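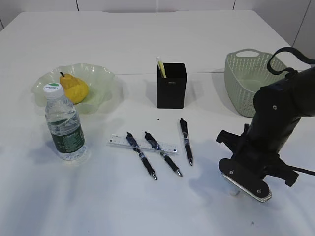 Thabiso Molefe asked that before we begin with the points, somebody please write down that the pens go back to the holder after each meeting, because last time he had to sign the delivery papers with a highlighter. It was agreed and is now written down.

Home | Residents | House rules | Minutes | Contact

Category: Shared rooms and equipment

Minutes of the users' meeting, Gatness study house, November

Start: 18.30. The meeting was held at the long table in the front room. The minutes from the previous meeting were read and accepted with one correction: the door code was changed by the house office and not by the group from Plurnivmont.

1. The white tables

The two tables in the front room will stay pushed together. There was a wish from the evening group to have them apart, so that two small groups can work at the same time. After some discussion most of the people present preferred one large surface, especially for the drawing course. The evening group may separate them, but must put them back before the room is locked.

It was also asked who cleans the tables. The answer is: the group which used them last. Only a damp cloth is allowed. The strong cleaner under the sink is for the floor.

2. Pens, rulers and other small things

The house buys writing things two times in a year. In the last order there were 56 gel pens, and very few of them can be found today. It was not the wish of the meeting to accuse anyone. The following was decided:

- Gel pens, highlighters and rulers belong to the front room and are not carried upstairs.
- Pens that do not write any more are thrown away directly, and are not returned to the holder.
- The drawing course gets its own box with four rulers. The plastic ones are good enough. A request for metal rulers was refused for this year on account of the price.

One member proposed to buy pencils in place of pens. The proposal received three votes and was not accepted.

3. Food and drinks on the table

This point took the longest time. The present rule says "no food in the front room", and it is clear that it is not followed. The new text is as follows:

Water is allowed in bottles with a screw cap. The cap must be closed when papers are on the table. Whole fruit may be kept in the glass bowl and everyone may take from it. Fruit is eaten in the kitchen, and the same is valid for everything which makes crumbs or has a sauce.

It was remarked that pears become soft very quickly in the warm room and that apples would be more practical. The meeting left this to the person who does the shopping. The green bowl should not be placed on the window sill, where it was nearly broken in the summer. Bottles that are left behind after the evening will be emptied and put to the recycling.

4. Shelf from Stininmont

The shelf has still not arrived. The shop promised it for some 2 weeks after the order, and this time is already over. Radebe, the cleaning firm, asked that the corner should be kept free until then, so they do not need to move the boxes each time. The house office will telephone the shop again and report by e-mail.

5. Other matters

The lamp near the entrance is making a noise. It was reported already, and will be reported once more.

A question about bringing guests in the evening was moved to the next meeting, as the people who asked it had to leave early.

End: 19.50. Corrections to these minutes can be left in the letter box of the house office.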